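Search tickets Search

Air readings drop out and return as zero, Kaewkla room
Status: resolved
Raised by: Leonora Aquino
Handled by: Panagiotis Todorova
Product: Pidier room monitor, reporting to Plinex

Fault as reported

The Plinex page for Kaewkla shows particle readings falling to zero several times a day. Each gap lasts one or two polling periods, then the figures come back at a normal level. CO2 and temperature from the same monitor are not affected. The Hamham room, on the same network and the same software version, shows no gaps.

Low readings were first put down to the purifier. It is the tall white unit on small casters, perforated across the front, near the shelf and the vertical blinds. It has no data connection to Plinex and can only affect the readings by cleaning the air. A purifier does not bring particles down to exactly zero and back within one poll, so it was left running for all the tests below.

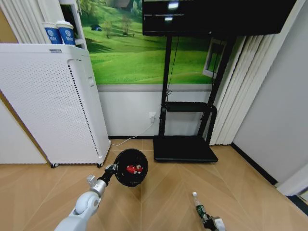
Checks carried out

1. Restarted the monitor from the Plinex page. Gaps returned the same afternoon.
2. Compared the monitor's own log with the Plinex record. The monitor log has a gap in the same places, but the value stored is "no data", not zero. Plinex is writing the zero.
3. Checked signal strength. No drop at the times of the gaps, and CO2 values arrived in the same message.
4. Changed the polling interval from 600 seconds to 100 seconds. Gaps became shorter and more frequent.
5. Swapped the power lead with the one from Hamham. No change in either room.
6. Read the particle sensor fan speed from the service menu. Normal value is 3000 rpm. The fan was stopping for 40 seconds at a time, then restarting without raising an error.

Note on step 4: the interval must be put back by hand. The restart command does not restore it.

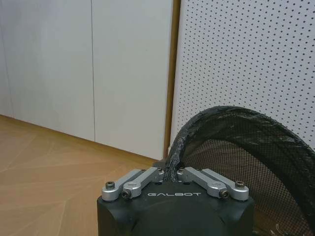
Attachment 2, Kaewkla, added by L. Aquino

Cause

Two separate faults.

The sensor fan in the monitor was sticking. With no airflow the sensor gives no valid reading, and the monitor correctly stores "no data".

Plinex converts an empty particle field to zero when the other fields in the message are filled. This setting was changed during the July update. Hamham has the same setting but its fan does not stop, so the fault does not show there.

Fix

Sensor module replaced. Empty field handling set to "leave blank" for both rooms. Polling interval returned to 600 seconds. No gaps in the log since the swap.

Zeros already stored have not been removed. Daily averages for Kaewkla from the July update up to the swap read too low and should not be used in reports. L. Aquino has asked for the old values to be corrected from the monitor log; opened as a separate ticket.

Last updated: 10/21/21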